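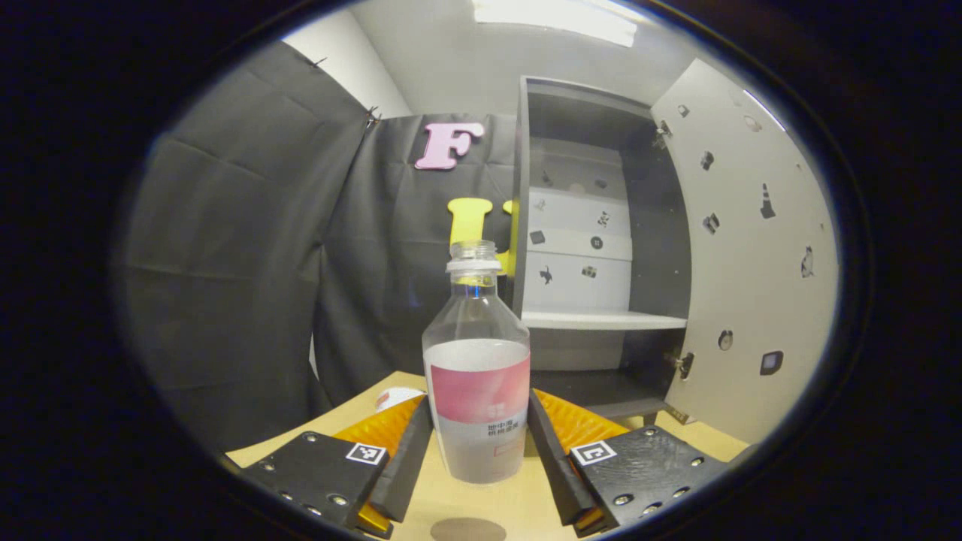
Went to the open day at Ramham and said I'd post notes for those who couldn't make the drive. The session most of you asked about was the soft-finger gripping demo, so I'll start with that and get to the conveyor line in a second post. They're running compliant pads on a two-finger parallel grip, orange pads with a rigid black jaw, everything screwed to a flat plate with a square marker near the inner corner of each finger. The test piece was a clear plastic bottle with the cap off, which is a harder case than the sealed ones most vendors bring, as a sealed bottle holds its shape under side load and an open one doesn't. Grip height was on the label, lower half. Stated closing force was 4 N at the pads. They ran 13 cycles while I was standing there: pick, lift, hold, put back. No drops. One put-back was visibly off vertical and the bottle rocked before settling.

Questions welcome, I have two pages of handwriting and can read most of it.

posted by lathe_and_let_live, 10/10/22

gantrygoat wrote:
Thanks for writing it up. Was the 4 N measured or commanded? Those are different numbers on every gripper I've owned.

lathe_and_let_live wrote:
Commanded. I asked. The presenter said there is no force sensor in the fingers and the figure comes from motor current, with the friction in the linkage taken off as a constant. So treat it as a label on a setting.

gantrygoat wrote:
Then it's close to meaningless below 10 N. Linkage friction isn't constant, it moves with temperature and with how long the thing has been sitting. I'd want a load cell between the pads before I quoted it to anyone.

pneu_matic wrote:
Depends what you want it for. If the setting is repeatable you can tune by eye and never know the real force. We ran a bottle sorter for two years that way. The dial said 3 and 3 was fine.

gantrygoat wrote:
Two years on one bottle type?

pneu_matic wrote:
Two types, same neck, different wall. We had a setting for each.

ottawa_servo wrote:
What are the markers for? If it's a parallel gripper you should know the opening from the encoder.

lathe_and_let_live wrote:
Same question came up in the room. The encoder gives you the motor position. The markers give the finger position as the camera sees it, and the camera is on the tool looking out past the fingers, so both markers stay in view. The difference between the two is play in the linkage plus any flex in the plates. They log both. I don't know how much they do with it afterwards. The lens is very wide, so they also have to correct for the curvature before the marker spacing means anything, and out toward the rim that correction gets rough.

ottawa_servo wrote:
Makes sense. With wide lenses I'd expect decent results in the middle third and junk past that. Is the opening at full travel still inside the good area?

lathe_and_let_live wrote:
Didn't get an answer I could write down. Someone was meant to email it.

wombat_controls wrote:
I was in the later group and saw a different result, so putting it here for balance. Ours was also an open bottle. We had two slips. Both times the pads were closing on the shoulder, above the label, where the wall tapers. The bottle squeezed downward out of the grip. It didn't fall far but I'd count it as a fail.

lathe_and_let_live wrote:
Did they move the grip height on purpose?

wombat_controls wrote:
Someone in the crowd asked them to try it higher. So yes, on purpose, and they did say beforehand it would probably let go. I still think it counts. In a real bin you don't get to pick the label.

pneu_matic wrote:
It doesn't count if they predicted it. That's a limit test.

wombat_controls wrote:
It's a limit that sits well inside the range of normal use. Call it what you like.

gantrygoat wrote:
Agree with wombat. Also 13 cycles is not a sample. Come back when it's 300 with the bottle placed by someone who isn't on the team.

lathe_and_let_live wrote:
For what it's worth they claim 200 on the bench with the same pads, at the Skovivholm site, not at Ramham. I didn't see a data sheet for that. It was one line on a slide.

quiet_spindle wrote:
Anyone get a look at the pad material? I've been casting my own and they tear at the root after a few weeks.

wombat_controls wrote:
Looked textured on the face. I didn't get to handle one. They had a spare set in a tray but it was on the far side of the rope.

lathe_and_let_live wrote:
I asked what it was and was told "a flexible printed part", nothing more. Printed, so not cast. The grade is from Sowa, which was on the thank-you slide with the other suppliers. Pads get swapped on a schedule, once a month, and they pulled the last set in March without any tearing. Wear was on the leading edge where the pad touches the table on low picks.

quiet_spindle wrote:
Monthly is generous if they're only running demos. Hours would be a better number than months.

lathe_and_let_live wrote:
Fair. I'll add it to the list of things to ask.

ottawa_servo wrote:
How was the lighting? We tried a similar rig with clear bottles and the vision side fell over every time the sun came round. The gripping was fine, it just couldn't find the bottle.

lathe_and_let_live wrote:
Controlled. Ceiling light, and black curtain behind the table, so no glare off the plastic to speak of. The label does most of the work for detection, I suspect. The upper half of that bottle is clear and you look straight through it to whatever is behind. I would like to see the same run with the label peeled off.

ottawa_servo wrote:
That's the test I would have asked for. Label off, curtain open.

pneu_matic wrote:
You two would ask a forklift to swim. It's an open day.

ottawa_servo wrote:
I paid for parking.

belt_tension wrote:
Is anyone going to the Dunia one? Same gripper, as I understand it, but on their own arm and with mixed containers. I have a spare seat from Hamilton if someone can split fuel.

wombat_controls wrote:
Possibly. Do they let you bring your own parts? I have a crate of odd bottles that beat our last three grippers.

belt_tension wrote:
The sign-up page says empty and rinsed containers only, nothing glass. So I'd say yes.

gantrygoat wrote:
If you go, bring a load cell.

lathe_and_let_live wrote:
Conveyor notes are taking longer than I thought, the page with the belt speeds got coffee on it. Will post in a new thread and link it from this one.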